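Visit report: Ternero data collection floor, Arden
20/09/2019

We had signed up for the afternoon slot because the morning one was full, and the morning people were coming out as we went in, eating the cookies we'd been promised. The building used to be a carpet showroom and still smells like one. Ternero rents the ground floor and has put in 30 stations, each with an arm, a table and a chair for the operator. Fewer than half had anyone in the chair.

The pitch goes like this. You don't program the arm to handle cloth. A person drives it through the job, over and over, while cameras record, and a learning system is trained on the recordings. Ternero sells the recordings. Bozsik, which makes the software on top, buys them. The target for the cloth set is 993 usable examples, and the board by the door said 119. I asked what "usable" meant and was told that an operator decides at the end of each run, with a key press. I asked whether a second person checks. Sometimes, was the answer.

We were allowed to stand behind one station for 50 minutes. The operator was patient with us and plainly good at the work. Still, it is slow. A thing your hands would do while you were talking on the phone takes the arm a long stretch of small corrections, and then everything gets laid out again for the next one. I kept wondering how different one example was from the next. Same table, same lights, same operator. The guide said variety comes from changing the fabric and where it starts out. Maybe so.

What interested me more was the small camera at the gripper, which gets far less attention on the tour than the big screens do.

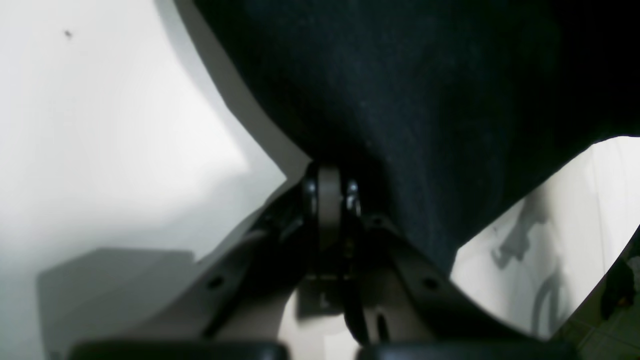
Wrist camera view at the station, with dark fabric over the gripper hinge and the arm's shadow on the wall.

I asked how a system is supposed to learn much from a view with that much dark cloth across it. The guide's reply was that the other cameras make up for it and that the model "sorts it out." I would like to see that shown. The shadow bothered me too. If every example is recorded under the same lamps, what happens in a room with a window? They plan to move some stations around in January, we were told – after the cloth set is due.

The talk at the end was by Bostar, who supply the grippers, and it was mostly a sales talk. One useful bit: replacement finger pads are now sold separately. No prices were given.

Would I go again? Probably, if they show a trained system working on a garment it hasn't met before. We asked for that twice and got a video both times, with music. Parking is behind the building and free, but the entrance is on the other side, so allow time for the walk.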